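Laltside Home Forum > Bedrooms and laundry > Where do you put the half-worn clothes?

Posted July 21, 2020

ashley_f
Our spare room is small, white walls, wood floor, and anything worn once lands on the bed. Jackets mostly. Too clean for the wash, not clean enough to go back in the closet. I've started putting them on wire hangers, but then the hangers end up on the bed too.
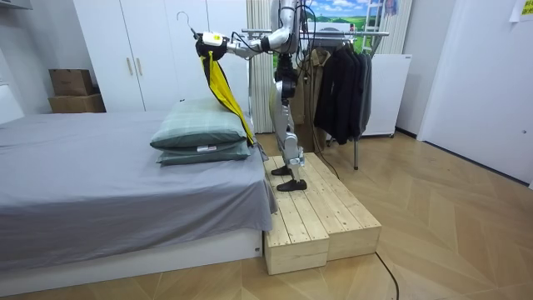
I'd like a rail or a few hooks near the bed so the sheet stays clear. The wall is old plaster and I'm not keen on drilling. What do others do?

wayne.hollis
Over-the-door hooks. Ours hold 5 coats and cost next to nothing. No drilling.

MPickering
I'd get rid of the wire hangers first. They leave points in the shoulders of anything light. I swapped all of ours in March, nearly 232 of them between the closets and the basement.

wayne.hollis
Wire is fine for a jacket you're wearing again tomorrow. Not worth buying new ones for that.

MPickering
Disagree. One night is enough on a knit.

ashley_f
Not knits in my case, so I'll keep the wire ones for now. The door opens against the closet, so hooks on the back would bang – I should have said that at the start.

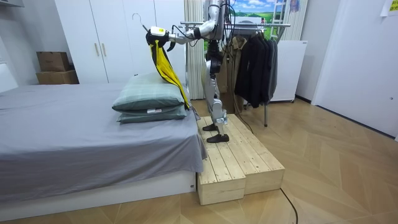
I have about 4 feet of wall free on the window side. A freestanding rail might fit if it's narrow.

konrad_r
Look at the narrow Skarus rail. Mine wobbles a bit on a wood floor, so put felt under the feet. Don't load it up with winter coats.

ashley_f
Thanks Konrad. Does it come apart for moving?

konrad_r
Yes, one Allen key.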